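Subject: Re: Vaveo sim kit – worth the licence?

2 min read
14 shares | 3 comments

On Sunday another list member wrote:

> We have been offered the Vaveo simulation kit with a one-year
> licence at $1428. The sales sheet says "ready-to-run tabletop
> cell, randomized lighting, contact-accurate grasping". We mostly
> do small-part pick and place and have no simulation at the moment.
> Has anyone on the list run it in anger? I am mainly interested in
> whether the lighting options are any use for vision work and
> whether the grasp physics holds up on parts under 50 mm.

We have had a seat for two months, so I can answer part of this.

The base package is one arm, one table, one room and a parts library. Scenes are plain text files and load without complaint. The arm model follows joint commands properly, and the joint limits can be edited. If you want a second arm in the cell you need the Ponley add-on at $199, which I have not bought.

Lighting is the strongest part of the kit. Light position, colour and intensity can each be fixed or drawn from a range, per episode. Shadows are cast on the table, floor and walls, and they are hard enough to upset a naive segmenter, which was our reason for looking at it. Our threshold-based detector lost the part in a good share of the runs where the arm's shadow came close to it. The grey value of the table had been doing most of the work. 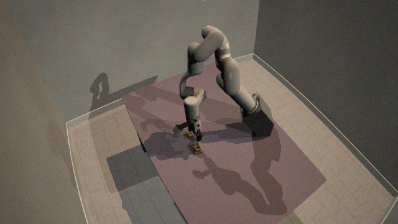

Tabletop cell, coloured table, gripper down beside two small parts.

Table and wall colours are also adjustable. Textures are limited. The surfaces are mostly flat and matte, so if your real bench is brushed stainless you will have to bring your own materials, and reflections are poor when you do.

Grasping is less convincing. With default contact settings, small parts creep in the fingers during a slow lift. Halving the time step fixes most of it and costs you the speed. On our workstation we got 59 steps per second with cameras on after that change, which is too slow for training and fine for regression tests. I would not call it contact-accurate on anything thin-walled.

Other points, in no order:

- Depth output is clean. Add your own noise.
- The licence server must be reachable at start-up. Ours was not, once, on a demo morning.
- The importer rejects meshes with open edges and does not say which edge.
- Documentation for the lighting ranges is good. Documentation for the gripper is a parameter list with no units.

For vision work I would pay the fee. For grasp tuning alone I would look at Erkik first – the rendering is dull, but the contact solver behaved better on the same meshes.

3 comments

bench_rat: Same creep here with the default settings. Raising finger friction did nothing for us, the smaller time step did.

kl_controls: Does the light colour range apply per lamp or to the whole room? Our Bakos cell has two lamps and they never match.

tinplate: Per lamp in the current version. It was whole room before that.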